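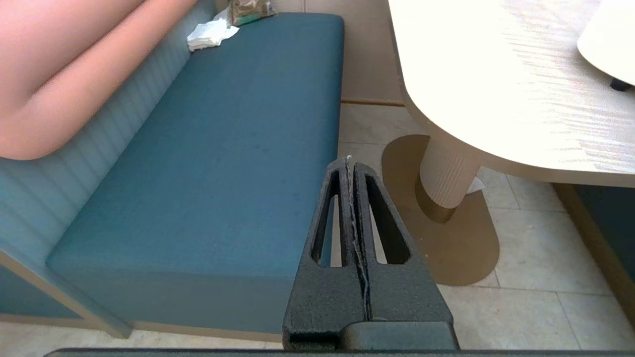 Where we are with the equipment budget

Hi Rupert,

You asked for the short version before the August planning round, so I'll try (no promises). We're trying to get the arm to clear litter off cafe benches and floors, napkins and scraps of paper mostly, plus the odd food bag somebody left behind. The Trarnelent grant has paid for everything so far, and we have 700 dollars left in the small parts line.

Fingers first, because they're what I want to spend money on! The seam between our two fingers has gone fibrous and frayed, and I'd like to order 6 new pairs from Gisler now. Lionel Fleury thinks we should wait for the softer Beltix ones, and he may be right, but they quoted us 11 weeks and I don't want to sit on my hands that long.

The bigger question is reach. A napkin at the far end of a bench, up against the backrest, means coming in past the table edge, and a scrap by the table foot means going in low. I priced a longer arm from Bakisix and it would eat most of next year's money. A rolling base for the arm we already own is a lot cheaper, so that's what I've put in the draft.

Still to do: a second wrist camera quote, and spare cables (always spare cables). I'll send you the spreadsheet, all 13 lines of it, once Lionel has checked my shipping costs. Could you let me know about the Gisler order before then?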